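Rigging on a late lugger, how far do I trust the plan?

Pillon Model Shipwrights > Plank on frame > French

luggerlad
September 7, 2020
Hi all, back again. Finished the deck planking on my chasse-marée (privateer fit, three masts) and now stuck on the running rigging. The plan set is the Villalba one, second printing. Sheet 6 shows the fore lug tack going to a hook on the stem, but the belaying plan has it going to a ring on deck a good way aft. Can't both be right?? Also no sheet lead shown for the mizzen at all. Just a line that stops.
Anyone built from these. Would rather ask now than unpick it in October.

B_Jara
Built it, years ago. Ignore the belaying plan. It was copied from a different boat, a coaster I think, and never corrected. Tack to the stem hook for the fore.
Mizzen sheet goes to the end of the outrigger, through a block, back inboard. Cleat on the inside of the bulwark. Bautista

oldtarbucket
Disagree with the above re the hook. Depends if you are rigging a dipping lug or a standing lug. Dipping lug, tack goes forward, fine. Standing lug the tack comes down at or near the mast and a deck ring makes perfect sense. So maybe the plan is muddled between two rigs and not just "wrong".
Which is it meant to be, luggerlad?

luggerlad
The booklet says "lug sails" and nothing else. Very helpful.
Yard on the main is drawn well over to one side if that means anything.

B_Jara
Fore and main dipping, mizzen standing. That's how I did mine and how most of the French ones get modelled.

oldtarbucket
How most of them get modelled isn't evidence of anything, people copy each other's models. I've seen one standing on all three. A privateer with a big crew could dip the lugs every tack no bother, I grant you, but a boat sold out of the service and working with a handful of men is another matter. What date are you showing her at?

luggerlad
Privateer, so while she still had the crew. Guns are already made, not throwing them away now!
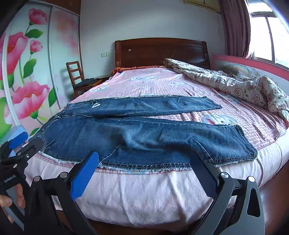 Anyway the other thing is rope sizes. Kit thread is three thicknesses, all shiny, all too fat. I have some Truvgate linen in the thin and medium. Is that enough or do I need to lay up my own? Scale is 1:48.

Mehrangiz_R
Lay your own if you can stand it, the difference is huge. I made a ropewalk from a drill and some cup hooks, took an evening. But thin and medium Truvgate will do for nearly everything except the halliards and the forestay. Halliards on a lugger are heavy, they do the work of the shrouds too on the weather side.
Beeswax it first. Then leave it hanging overnight with a peg on the end.

oldtarbucket
No beeswax! Goes grey and collects dust. I have one from before I knew better and she looks like she's been up a chimney.

Mehrangiz_R
Mine has been in a case for ages and looks the same as the day I rigged it. Put it in a case.

oldtarbucket
Not everyone has room for a case. Well anyway. Thin matt varnish on the knots only is my advice and leave the rest alone.

ildiko.f
Sorry to butt in on the rope war. On the rig question, there's a short piece by Lucimara Holanda in the Niltbridge newsletter, I think issue 212, on lugger tack hooks. She goes through some harbour drawings and finds hooks on the stem and also a short iron bumkin on a couple of them. Worth a look before you glue anything. I can look out my copy if you can't get it.
Ildikó Fülöp

luggerlad
Yes please, that would be great. Is the bumkin instead of the hook or as well as?

ildiko.f
Instead of, if I remember right. But I'd want to check. Will dig it out.

B_Jara
I've read that article. It's good but the drawings are all fishing luggers, later than yours. Wouldn't hang a privateer on it. Stem hook, keep it simple.

oldtarbucket
For once we agree, about the drawings being later I mean. Still think he should look at the standing lug.

H. Iturra
Late reply, only just seen the thread. Check the mast positions before you argue about tacks. On the Villalba plan the foremast is right up in the bows, there is hardly any deck in front of it. A deck ring "a good way aft" can't be a tack for that sail, either way round. My guess is the ring is for the sheet and somebody swapped the two numbers in the key. Try swapping them and see if the rest of the belaying plan falls into place. Hipólito

luggerlad
Just tried it. Swapped them and the fore sheet now lands on that ring, port and starboard, and the tack is on the stem. So the plan is fine and the key is rubbish. Thank you!!
Doesn't help with the mizzen but I'll go with the outrigger and block as Bautista said.

oldtarbucket
Fair play, didn't think of that. Post some pics of the outrigger when it's on. And don't wax the rope.

Mehrangiz_R
Wax the rope.

ildiko.f
Found the newsletter, it was in the wrong box. The bumkin is instead of the hook, on two of the drawings. Page is a bit foxed but readible. Sending you a message now with the scans.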